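Dultus Laundry Service: Questions About Washing and Folding Whites

Updated June 2020

What counts as whites?
Plain white T-shirts, towels, pillowcases and sheets. A white shirt with a colored print goes in with the lights.

What temperature do you wash at?
Cotton whites are washed at 40 degrees Celsius. Ask for the hot wash, 80 degrees, if you want it for towels. We do not use it on T-shirts.

Do I need to fold my things before I bag them?
No. Put them in the bag any way they fit. Please empty the pockets and turn shirts right side out.

How are white items folded?
Each piece is spread on a clear, flat surface and folded by itself. T-shirts are folded across the body, with the corners held so the band stays straight. Small wrinkles are normal in cotton that has not been ironed.

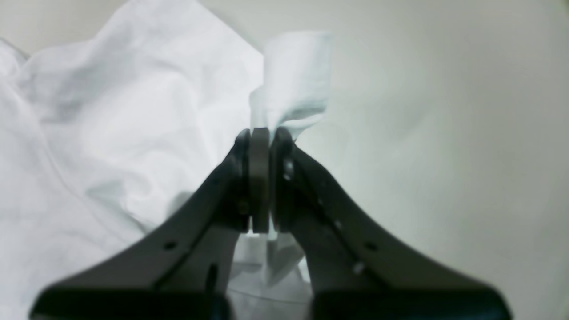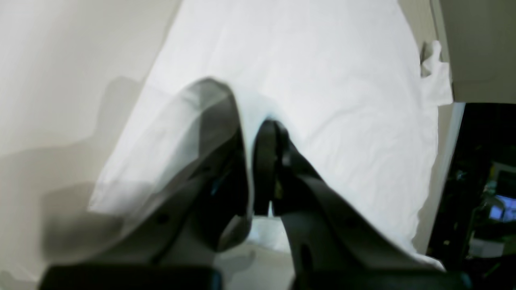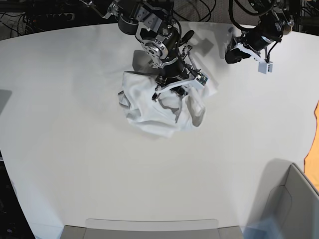
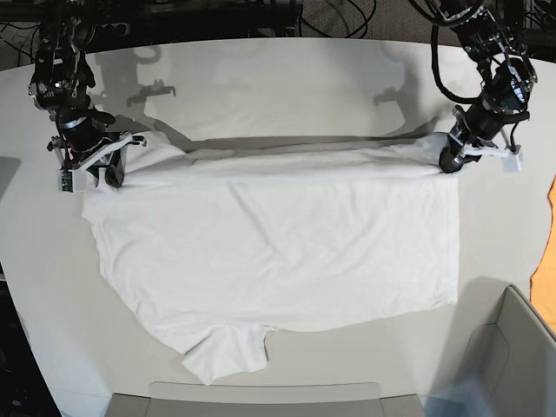 Can I get my shirts on hangers?
Yes. Write "hang" on the order slip. Hangers are not returned to us.

Do you iron T-shirts?
Only on request. Ironing adds one day to the order.

How many bags can I send at once?
Up to 5 per order. For more than that, use the Hivholm drop-off counter.

A stain did not come out. What now?
Send the item back with the slip and mark the spot with a safety pin. We will treat it once more at no charge.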